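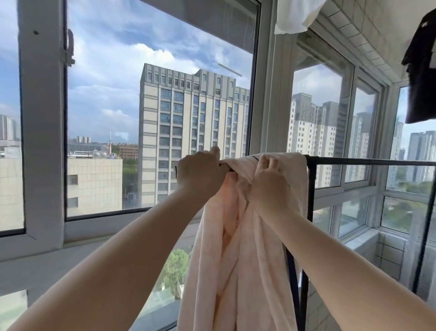

Pink bath towel going over the top rail of the rack, enclosed balcony

Towels drying stiff and slow on an enclosed balcony rack

Posted by balcony_521 in Laundry and Drying

I moved into a flat in Edville in January and have no tumble dryer. All drying is done on a black metal rack in the corner of the enclosed balcony, which has large windows in thick white aluminium frames. Shirts and bedding are fine. The problem is large towels.

A full-size bath towel folded over the top rail is still damp along the fold the next morning, while the bottom hem is dry. By the second day the fold has a sour smell. The towels also come out stiff. The machine is a Drasex front loader and I use the 1,000 rpm spin, which is the highest it has. The wash is at 40 degrees with liquid detergent and softener.

I have tried the following:

- A second spin at the end. Some improvement, though the fold is still the last part to dry.
- Opening the window by a hand's width. No difference that I could detect on a still day.
- Turning the towel after a few hours. This works but I am usually at work.

Is there a better way to hang a heavy towel on a single rail, or do I need a different rack? The balcony is too narrow for one with wings.

harahap_linens
Member, Fabric Care

The fold is the last part to dry for two reasons. There are two thicknesses of terry lying against each other, and the rail closes off the inner face. If the towel has also been bunched up to save space, you may have four or more layers touching. Spreading it out matters more than any change of detergent.

What I would do, in order:

1. Shake the towel hard before it goes on the rail, holding it by one short edge. Half a dozen shakes. This lifts the loops, which spin flattens, and it deals with a good part of the stiffness.

2. Hang it off centre. Put a quarter of the length over the back and leave three quarters at the front. The two layers then only overlap for a short distance. Use two pegs, otherwise a heavy wet towel will creep forward and end up on the floor.

3. Pull it out to its full width along the rail. If there is no room for that, dry fewer towels at a time. One towel spread out will be dry before two bunched ones are.

4. Keep the two hanging sides apart. If your rack has a lower bar, pass the back layer behind it so that air can get up the middle. Failing that, slip two plastic coat hangers over the rail first and lay the towel over those. They hold the layers apart by the width of the shoulders and get the fold off the metal.

Stop using softener on towels. It coats the cotton, which then absorbs less, and the residue holds smell. Measure the detergent as well. Most people overdose, and leftover detergent dries hard in the loops. For towels that already smell, run one wash at 60 with no softener, provided the care label allows it.

On ventilation: an enclosed balcony with one window slightly open has nowhere for the air to go. You need a second opening. Either open two windows on different sides of the corner, or open one window and the door into the flat - the first is better in winter. A small fan on the lowest setting, pointed along the rail and not straight at the cloth, is cheap to run. I keep a hygrometer out there and do not hang towels if it reads above 70 per cent.

tidyflat

Get a heated airer. I have the Jesora one and it dries everything overnight. Costs a bit to run.

second_rinse
Member

Agree with most of what harahap_linens wrote, with two additions.

Check the rack itself before you peg anything off centre. A slim tube rack with a wet bath towel mostly on one side can tip, particularly on tiles. I put the long side towards the wall and a second item on the opposite rail as a counterweight.

Also check the rail for rust or flaking paint. The coating on black metal racks tends to go first at the joints, where water sits, and the marks on pale cotton do not wash out easily. Wipe the rail with a white cloth. If it comes away brown, cover that section with a length of split foam pipe lagging, 50 cm or so. The lagging is thicker than the tube, so it also opens up the fold.

balcony_521
Original poster

Thanks. Softener stopped, hangers over the rail, two windows open on different sides. The fold was dry after 14 hours, previously well over 24. Still slightly stiff but no smell. I have not tried the 60 degree wash yet as one set is labelled 40 maximum.

5 people found this thread useful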